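Am Ende zählt, wer den Schlüssel zur Kuppel hat

Wulan Mandagi leitet seit November das Besucherprogramm der Sternwarte Eststead. Vorher hat sie an der Schule Astronomie als Wahlfach unterrichtet und nebenbei die Beobachtungsabende betreut. Zum Gespräch bittet sie in den Vortragsraum unter der Kuppel, oben wird gerade das Getriebe gefettet.

Die Sternwarte beteiligt sich in diesem Jahr zum ersten Mal an der Langen Nacht der Planeten. Elf Einrichtungen machen mit, die meisten deutlich größer als Eststead. »Wir haben zwei Fernrohre, die man Besuchern zumuten kann«, sagt Mandagi. »Das große ist der Refraktor, mit dem sieht man Saturn so, wie die Leute ihn sehen wollen. Das andere steht auf der Terrasse und ist schneller aufgebaut als erklärt.«

Auf die Frage, was bei schlechtem Wetter passiert, antwortet sie knapp: »Vorträge.« Dann holt sie doch etwas aus. Im vergangenen Jahr sei an den öffentlichen Abenden oft Hochnebel gewesen, und viele Familien seien nach zehn Minuten wieder gegangen. Jetzt gibt es für solche Abende ein eigenes Programm mit Meteoriten zum Anfassen und einer Vorführung zur Mission Nedura, einem Kleinsatelliten, den eine Studierendengruppe entwickelt. Nedura soll das Streulicht der Städte aus der Umlaufbahn messen. Die Sternwarte liefert dazu Vergleichswerte vom Boden.

»Das ist wenig spektakulär, man misst jede klare Nacht dasselbe Stück Himmel«, sagt Mandagi. »Aber die Jugendlichen machen es gern. Sie wissen, dass ihre Zahlen später neben denen des Satelliten stehen.« Ausgewertet wird mit dem Programm Krishnan, das ein früheres Mitglied der Jugendgruppe geschrieben hat. Es laufe stabil, nur die Anleitung sei veraltet.

Schwieriger ist die Finanzierung. Die Montierung des Refraktors muss überholt werden, die Werkstatt Hastard hat ein Angebot geschickt. Mandagi möchte die Summe nicht nennen. Die Stadt habe einen Zuschuss in Aussicht gestellt, eine schriftliche Zusage fehle noch. Der Eintritt soll trotzdem frei bleiben – daran hält sie fest, auch gegen Stimmen aus dem eigenen Haus.

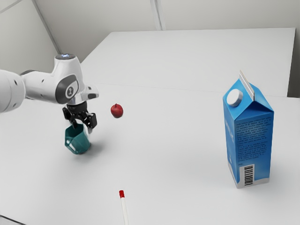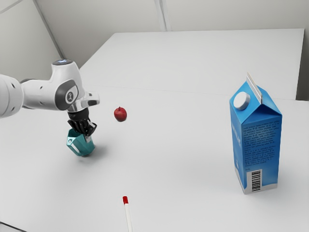
Für Schulklassen bietet Eststead künftig auch einen Vormittag zur Raumfahrt an. Mandagi will dabei weg von Raketenstarts und Rekorden, hin zu der Frage, wie man in großer Entfernung überhaupt etwas anfasst. »Kinder fragen nach Astronauten, aber ein großer Teil der Arbeit im All wird von Maschinen erledigt«, sagt sie. Sie fängt gern mit Alltäglichem an. Ein Greifer mit zwei Fingern, der ein blaugrünes Trinkgefäß schräg über einem weißen Tisch hält, sei für eine sechste Klasse leichter zu besprechen als ein Andockmanöver. »Wo fasst man an? Wie fest? Was ändert sich, wenn nichts mehr ein Gewicht hat? Damit ist eine Doppelstunde voll.« Die Anmeldung läuft über das Sekretariat, pro Termin werden zwei Klassen angenommen.

Ob sie selbst noch beobachtet? »Im Winter, wenn die Gruppen weg sind«, sagt sie. Am liebsten Doppelsterne, mit Bleistift und Papier. Das nächste öffentliche Beobachten in Eststead ist am 21. Juni 2024, Einlass ab Einbruch der Dämmerung.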